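Home Docs Downloads FAQ Contact

Cloltareo hash tables: frequently asked questions

Fri 7 October
By Jelínek

These answers cover the table module in Cloltareo. They assume you know what an array is and have used a key-value map in some language. Questions on the file format belong on the Avomport page. 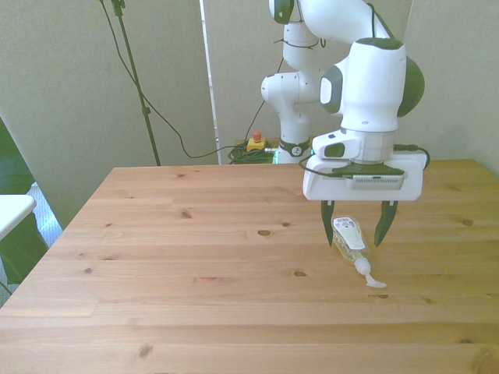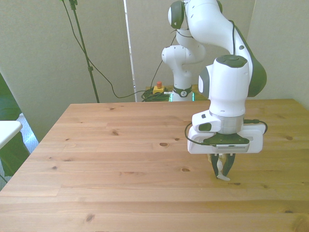
One reader objects that the old version of this page called lookup "constant time" with no conditions attached, and asks for the conditions. Lookup takes constant time on average if the hash function spreads the keys evenly and the load factor stays below a fixed limit. In the worst case every key collides and a lookup is linear in the number of stored keys. Both statements now appear in the module reference.

What is a hash table?

An array of slots, plus a function that maps a key to a slot number. To store a pair, compute the slot number for the key and put the pair there. To find it again, compute the same number and look in the same place. The rest of the design deals with the case where two different keys get the same number.

What is the load factor?

The number of stored pairs divided by the number of slots. A table with 106 slots and 53 pairs has a load factor of one half. The module checks it on every insert that adds a new key. Replacing the value of an existing key does not change it.

How are collisions handled?

By open addressing with linear probing. If the slot is taken by a different key, the next slot is tried, then the one after that, wrapping to the start of the array at the end. A search follows the same path and stops when it finds the key or reaches a slot that has never been used.

Why not chaining?

Chaining keeps a separate list for each slot. It tolerates a high load factor and makes deletion easy, but every step along a list may touch a different part of memory. Linear probing reads neighboring slots, which are often already in the cache. For small keys the difference is easy to measure. For large keys stored by reference it mostly disappears, because comparing two keys means following a pointer in either design.

What is clustering?

With linear probing, occupied slots tend to form runs. A key that hashes anywhere inside a run has to be placed at its end, so long runs grow faster than short ones. Keeping the load factor down is the main defense. Quadratic probing breaks up this kind of run, at the cost of less regular memory access. Cloltareo does not offer it.

Does the number of slots matter?

It does if the slot number is the hash modulo the table size and the hash is weak. Suppose the hash of an integer is the integer itself and the table has 106 slots. If every key is even, every remainder is even too, and half of the slots are never chosen as a first position. A prime size avoids this particular pattern. A power of 2 is faster to reduce by, but it uses only the low bits of the hash, so those bits have to be good. The module uses powers of 2 and mixes the hash before reducing it.

When does the table grow?

When an insert would push the load factor past the limit set at creation. The new array has twice as many slots, and every live pair is hashed into it again. That one insert is linear in the size of the table. Spread over all the inserts that led up to it, the cost per insert is still constant. This is an amortized bound and says nothing about any single call. If a pause is not acceptable, reserve the full capacity when you create the table.

Does it ever shrink?

Not by itself. Call the compact function. It picks the smallest allowed size for the current number of pairs and rebuilds the array. Calling it in a loop that also inserts will cause repeated rebuilding.

Why can't a deleted slot simply be marked empty?

Because a search stops at an empty slot. If A and B share a first position and B was placed one slot later, emptying the slot of A would hide B. The module writes a marker instead, usually called a tombstone. Searches step over it. An insert may reuse it, but only after the search has confirmed that the key is not further along.

Tombstones count toward the growth limit even though they hold no data. A table with heavy insert and delete traffic can therefore be rebuilt while its number of live pairs stays the same. In that case the rebuild keeps the old size and only clears the markers.

Can I change a key after inserting it?

No. The slot was chosen from the old hash. After the change, a lookup with the new value will probably start somewhere else, and a lookup with the old value will fail the comparison. Remove the pair, change the key, insert it again.

In what order does iteration return the pairs?

Slot order. It may change after any rebuild and may differ between releases. If you need sorted output, copy the keys out and sort them, or use the balanced tree in the Zornercombe package, which keeps them in order and pays for it with logarithmic lookup.

Is a table worth using for a handful of keys?

Often it is not. Scanning a short array can beat hashing, depending on the cost of the hash and the comparison. Once there are over 10 keys it is worth timing both — with your own key type, on your own machine.

My lookups fail but the key is in the table. What should I check?

Check that equal keys produce equal hashes. The usual cause is a custom equality test that ignores letter case, paired with a hash that does not. Padding bytes in a hashed structure have the same effect. The debug build checks this on insert only, and the matching check on lookup is planned for December.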